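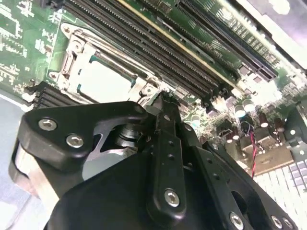 Bench rules for robot work on motherboards

Flistinar teardown bench, rev. February 2024. Replaces the old sheet taped to the cabinet door. Take that one down if you still see it.

Quick version for people who won't scroll: power off, strap on, screws checked, slow speed near the socket, one hand on the stop. Now the long version.

Before you touch anything

Unplug the board. Not just the switch on the supply, the cord. Wait a full minute. The caps near the socket hold a charge longer than you'd think and the metal on the gripper will find it for you.

Wrist strap on, clipped to the bench ground. The arm has its own ground lead. Check that too. It works loose at the base clamp, mostly after somebody re-routes the cables.

Bench clear of loose screws. Keyboards and mice can stay if they're outside the arm's sweep, otherwise move them. Coffee goes on the other table. Yes, with a lid too.

Check the gripper

Go round the hex screws with the right key. Snug, not cranked. If one turns more than a quarter, stop and do all of them, then write it in the log.

Look at the finger tips under the lamp. Burrs, chips, bits of solder stuck on. A burr will scratch a trace and you won't see it untill the board fails somewhere else. Dress it with the fine stone or swap the finger.

Open and close 7 times with nothing in the way. Listen. Grinding or a hitch halfway = don't use it. Tag it and put it on the Trediswood shelf, they pick up monthly.

Wrist camera next. Wipe the lens, dry cloth only. Bring up the live view and turn exposure down if the bright metal parts are blowing out. A white blob where the heat spreader should be means you can't judge the edge, and the edge is what you need.

Fixing the board down

Board flat and supported along the edges. No propping it on whatever is lying there. If it's still in the case, the case gets clamped, and the side panel comes off completely or gets tied back.

Loose wires: tape them down or tie them out of the path. Twisted pairs are the worst. A fan lead or a front panel lead loops up, finger goes under it, arm lifts, and there goes the header. Most of our damage reports in April were that exact thing.

Teach your corners. Use two mounting holes, diagonal. Don't teach off a connector, they flex.

Setting the limits

Set these before the first move and not after:

Approach height 500 (controller units, not mm, people keep mixing these up)
Slow zone starts at 451
Hard floor at 439

Those are for a standard board on the low fixture. Tall fixture has its own card. Different card = different numbers, don't do it in your head.

Force limit to the lowest setting that still holds the part. If you have to raise it to get a grip, the grip is wrong. Back out, change the angle.

Keep-out boxes. Draw one over each of these:

the CPU socket and its bracket
the memory latches, both ends of the slots
every group of tall capacitors
anything with a wire coming out of it

You can shrink a box when the job needs it. Put it back when you're done with that step. Saved programs with boxes missing get deleted.

Working near the socket

Slowest speed. Hand on the stop the whole time, and that hand doesn't do anything else.

The arm does not open the lever. Lever and bracket are by hand, always. It's sprung and it'll kick the finger sideways right into whatever is next to it. Once the bracket is up you can bring the gripper in.

Come in straight down. No sliding across the board to get there, even for a short hop. Up to approach height, over, down.

Grip the processor by two opposite edges, close until it just holds, stop, look at the camera view, then lift. If it tilts, set it back down and open. Never try to correct a tilt in the air. Pins (or contacts, depends on the board) don't forgive.

Memory comes out by hand latches first, then the arm can pull. Both latches. Check the far one, it's usualy the far one that's still closed.

If it touches something it shouldn't

Hit stop. Don't jog it back right away. Look first, from the side, not only on screen. Then back out along the same line it came in on.

Mark the spot with a dot of the removable ink and put the board in the hold bin. Log: board tag, what step, what speed, which finger. Two lines is fine. No entry means we find out from the customer, and Benavides does not enjoy those calls.

Shutting down

Gripper open, arm parked, power off at the wall. Fingers wiped. Parts in antistatic bags, not the pink ones from the Vavaritz boxes, those are old and I wouldn't trust them.

Log sheet signed. Leave the fixture card next to the controller so the next shift knows which one is on.

Still to write up: rules for the two-arm setup, and whether we allow the long fingers on small boards. For now, no long fingers on small boards.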